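Search reviews... Go

Larkero carved vanity – worth it?

Posted in June by Zinash Asfaw

Ok quick one, been meaning to get this up for weeks. I wanted a proper dressing table. Not a desk with a mirror leaned on it, which is what I had for 7 years. Ended up with the Larkero, in white. Paid 408 with delivery.

Looked at two others first. The Ido one was cheaper but the legs wobbled in the store, and if it wobbles in the store, forget it. Murthy do a nice one in walnut – way over budget.

Delivery. Came in two boxes, second one nine days behind the first. Driver was lovely. Box one had a crushed corner, nothing inside damaged.

Assembly took me 90 minutes on my own. Instructions are all drawings and step four is upside down, I swear. Get your own screwdriver, the little key they send is useless. Two of the drawer screws were too short so I used ones from the junk jar. Fine now.

The good: it's solid. Top is smooth and wipes clean, even foundation, even that waterproof mascara. Drawers are deep enough for a hair dryer standing up. Carving is prettier than I expected for teh price.

The not so good: carving = dust. So much dust. I go round it with an old toothbrush when I can be bothered. Left drawer sticks in humid weather, candle wax on the runners helped a bit. And pale tops show every stray hair.

Bought the matching Sasitmont stool for 50 and sort of regret it. Cushion went flat in a month, and its too low for the table. Sitting on a dining chair as I write this.

Customer service answered one email out of three. Sent me new screws in the end, wrong size again.

Would I buy the table again? Yes, on sale. Skip the stool. Four stars, would be four and a half if the drawer behaved.

Contact us | Copyright Zinash Asfaw | Back to top 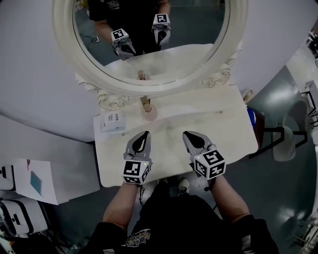

The white vanity top, with a bit of the carving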